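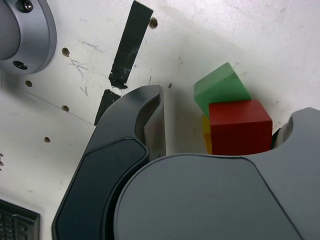 The Tidatton plain cube set is a bag of 50 small wooden cubes in solid colors, sold for $19 through Teixeira and a few school-supply dealers. There are no letters, no numerals and no printed faces. I bought one bag for sorting and stacking work at the Grustonham shop and have used it daily since December. Color is the main reason to choose this set over bare wood, and it is also where the set is least consistent. The red is a flat, opaque color that reads the same from most angles, although the front face of the red cube above has a few small scuffs. The green behind it looks closer to jade and takes the light unevenly from one face to the next. Anyone matching cubes by color under mixed light should plan for that.

## What is in the bag

Cubes only. There is no tray, no lid and no sorting card. The bag is a drawstring type with a thin cord, and the cord frayed at the knot within the first month. I moved the cubes to a screw-top tub and have not missed the bag.

The colors are red, yellow, green and blue. My bag was short on blue and heavy on yellow. Teixeira's listing says "assorted," so this is within the terms of sale, but a buyer who needs equal quantities should order a second bag or ask first. Spare cubes in a single color are not sold.

## Dimensions and squareness

I checked a handful from each color with calipers, three axes per cube. The widest spread I found was two tenths of a millimeter, and most were well inside that. Within one cube, the axis along the grain was the most consistent of the three.

Squareness was checked with a small engineer's square against a lamp. Two of the greens showed a sliver of light at one corner. None of the reds or yellows did. For a product sold as a classroom item this is good work, and it is better than the Guvwood cubes I used before, where a tower would start to lean by the fourth level.

Edges are lightly broken, with no real radius. That leaves nearly the full face available for contact. It also means the paint is thin along the edges, and wear will start there.

## Stacking on a flat surface

Everything here was done on our white table, a matte top with a good many small holes in it and a fair amount of gray smudging. It is a reasonable surface for testing because it has just enough grip to hold a base cube still when a second one is set down. On polished laminate the same cubes slide more easily, and the base has to be steadied.

For a basic stack I use a square of black tape as the target. The tape gives a fixed reference for position, and a cube placed anywhere inside it can be judged against the sides by eye. Yellow on red, set squarely, makes a stable two-high stack with no rocking that I could detect by touch. The pair shown below stands slightly left of center in the square, which is close enough for my purposes. The cubes have no locating marks, so alignment of the upper cube depends entirely on placement. Small offsets are tolerated. The friction between painted faces is enough to hold an overhang of a quarter of the edge length without trouble.

Color contrast matters for this job. Yellow over red is the easiest pair to read: the joint between them is plain at a distance. Green over blue is the worst, and under our 3000 K lamp the two run together from the far side of the room. I would have preferred a lighter blue. 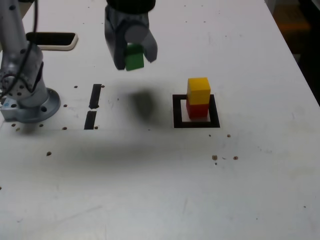
## Bridging

A bridge is harder on a set of cubes than a tower. The upper cube has to rest on two supports at once, and any difference in height between them shows up as tilt or rocking. It also depends on where the two lower cubes stand relative to each other, so a poor result is not always the fault of the product.

I ran the bridge with green and yellow as supports and red on top, then rotated the colors. With supports matched by caliper, the top cube sat flat when the lower pair was parallel. With supports taken at random from the tub, there was slight rocking in a minority of attempts. A strip of printer paper under the shorter support removed it.

Offset supports are more forgiving than I expected. If the green stands behind and to the left and the yellow in front and to the right, the red one can still span the gap. It need not be perfectly level to stay there, and the arrangement below has a slight tilt to the upper cube. I do not recommend building further on a tilted bridge.

Hülya Tokgöz, who uses the same bag for her morning group, gets cleaner bridges by pushing the supports together first and then parting them. I tried this and it does help with parallel faces. It is slower. 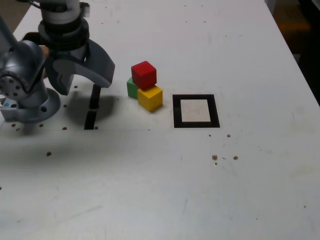

## Finish and wear

The paint has no noticeable odor. I wiped one cube of each color with a damp cotton cloth, and the cloth stayed clean. I then left one red and one green in a dish of water overnight. Both raised grain on the end faces, and the green lost its fit against the square. The instructions say to wipe clean and not to soak, so this was outside intended use.

Dry wear is moderate. The reds in my bag have picked up small marks on their faces, mostly from being tipped back into the tub. Yellows hide this better. No cube has chipped down to bare wood on a face, although several corners now show it.

Drop resistance is fine on a wood floor from table height. On concrete, one yellow cube took a dent at the corner deep enough to catch a fingernail. It still stacks if that corner is kept on top.

## Compared with Guvwood

Guvwood's set has the better container, a lidded box with dividers, and its blue is easy to tell from its green. The cubes are slightly heavier and the finish is glossier. Gloss is a disadvantage here. Faces slip against each other, and reflections from an overhead lamp wash out the color on top.

Tidatton is ahead on squareness and on surface friction. For stacking and bridging I would take it over the Guvwood set. For sorting alone, where height and fit do not matter, Guvwood is the more convenient purchase.

## Rating and notes for buyers

Four out of five. I took the point off for the uneven color count and the green.

- Check squareness on arrival. Teixeira replaced my two out-of-square greens without asking for them back.
- Sort by height once if you plan to build bridges, and pencil a small dot on the underside of the short ones.
- Buy a tub at the same time.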